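Rehearsing the Household Errand

Before a domestic robot is trusted in a home, its software must show that it can plan. At Flindmont, the planning group tests that ability in simulated rooms, where a single instruction may require the program to pass a doorway, find a table and choose a safe reach.

The group's planner, Clolter, divides each task into no more than 5 stages and checks every stage for collisions before the arm moves. Its latest trial set covers 200 room layouts.

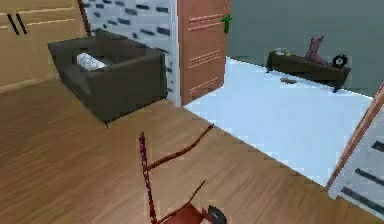

Simulated rooms with brick-patterned walls 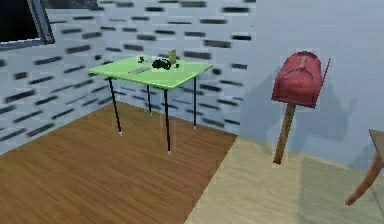
Perception remains the slower part of the work. Clolter may revise a plan three times when an object's position is uncertain — a limit the group intends to review in March. Trials on physical hardware at the Ganden laboratory are scheduled for 2029.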